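The citrus bag is back!

2/25/26

Print this post | E-mail this to a friend

So I've finally gone through the tote bags, all of them, and I'm so pleased with myself! They used to live stuffed inside each other on the back of the kitchen door, one great lump, and every trip to the shops began with a wrestle. Niall Paterson (hello Niall) told me he folds his in thirds and stands them in a drawer like files, and I thought that sounded a bit much — but I tried it and I'm hooked.

The trick is to start with the bag flat on a table. Smooth the sides out, tuck the handles down over the body, fold in the long way, then up from the bottom. Cotton ones stay put. The slippery Moretti one springs open again, so it gets a rubber band.

My favourite is still the citrus print, orange slices and little white flowers on the palest turquoise, with white piping on the handles. It makes me want to go on holiday every time I get it out.
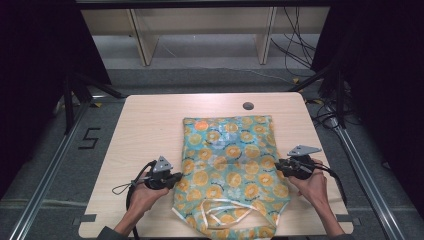 It does crumple in the middle, and I've decided I don't mind. An iron would sort it in 40 seconds and I never get the iron out for a bag. Next up is the drawer below, which is all string and old batteries. Wish me luck!

Print | E-mail

Recent posts
Marmalade, second batch
The Cordeiro teapot and its lid
Hooks for the hallway
What I planted in September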